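3.2 Grower visits and the planting calendar

We spent a good part of January getting to know the people who grow the salad greens that Parmont sends out to its school kitchens, and we are glad we did, as so much of what follows leans on their patience. Glenys Gape walked us through the seeding schedule at the Tinden site more than once (we were slow learners!), and Mateja Tomić did the same at Plirnside, where lettuce and kale share the beds with a small amount of basil. Across the 2 sites we logged 148 harvests, each entered by the grower on the day of cutting. 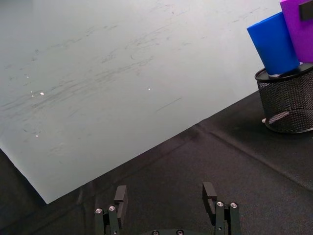 Each entry gave the crop, the bed, the trimmed weight and the kitchen it was meant for - a simple enough list, though agreeing on what "trimmed" meant took us most of an afternoon. Kitchens could change an order up to 4 days before delivery, and those late changes are treated separately in Section 4.

Figure 2. Whiteboard surface with faint gray streaks and smudges.

Plirnside kept its kale in the ground longer than Tinden did, so we compare the sites by bed and leave the calendar week aside.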